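Jewelry box

A jewelry box, also called a trinket box or jewel case, is a small container for keeping personal ornaments such as rings, bracelets, earrings and hair accessories. Boxes range from plain open trays to cabinets with drawers and locks. The term is loosely used. Sellers apply it to almost any small container with a pale lining, and there is no agreed standard for what a jewelry box must have in order to be called one.

Construction

The usual form is a rigid outer shell with a lining in a lighter or contrasting color. The lid may be hinged, sliding or fully removable. Inside, the space is either left open or divided by partitions, padded slots and hooks. Divided boxes are widely described as better at preventing tangles, though the claim is usually made by the people selling the dividers. A slot cut for a narrow ring will not take one with a wide stone, and a long compartment meant for bracelets often ends up holding everything else.

Linings are sold as "protective," "anti-tarnish" or "jeweler's grade." The last phrase has no fixed meaning. Treated cloth can slow the tarnishing of silver in a closed box, but the effect fades with time and is of little use if the lid is left off. Wosta, a maker of boxed storage sets, advertised its treated lining as lasting "up to 300 weeks" without saying how the figure was reached. The wording was dropped from its catalog in June 2021.

Contents and arrangement

Advice on arranging a jewelry box generally assumes a collection of fine pieces. Household boxes tend to hold something more mixed: beaded bracelets, costume rings, single earrings and hair clips that have no other home. Régis Sabatier, who surveyed 81 household boxes for his booklet The Shallow Tray, found that only nine were used in the way their dividers suggested. His sample was drawn from people who answered a notice in a shop window, and the result should be read with that in mind.
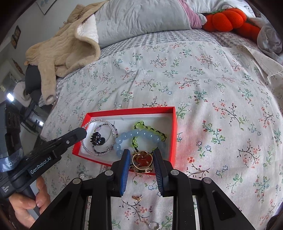
Beaded bracelets are the hardest items to store well. Those strung on elastic lose their stretch if kept under tension, so hanging them from a tight hook or forcing them over a display cone is a poor choice despite the popularity of both. Laying them flat in a loose coil is the common recommendation. Bracelets tied on cord are less sensitive, but their loose ends catch on ring settings and earring posts.

Rings with raised stones are often kept apart from softer beads. Glass and many stones will scratch plastic, and some will scratch each other. The risk is real but tends to be overstated for pieces of low value that are worn often, where knocks during wear do far more damage than a night in a tray.

Sorting and cleaning

The standard method is to empty the box onto a cloth or bedspread, wipe the interior with a dry cloth, and return the pieces by type. A patterned surface makes small studs and charms hard to find, and a plain towel is better. Earrings are best paired before anything else goes back in.

Home cleaning recipes deserve caution. Baking soda paste is abrasive and can dull plated finishes. Vinegar can harm pearls and certain porous stones. A soft, barely damp cloth is enough for most costume jewelry, and glued stones should not be soaked at all.

Sorting systems

Several branded systems have been promoted. The Kateck method calls for six categories based on how often a piece is worn. The Wullari tray, a stackable insert, sorts by size. Ysaline Delorme, in a column dated 13 July 2021, argued that both solve a problem most owners do not have, and that an open tray sorted every few months works as well. She offered no comparison to support this. Her family firm, Delorme, sells open trays.

See also

Trinket dish
Ring holder
Costume jewelry
Hair accessory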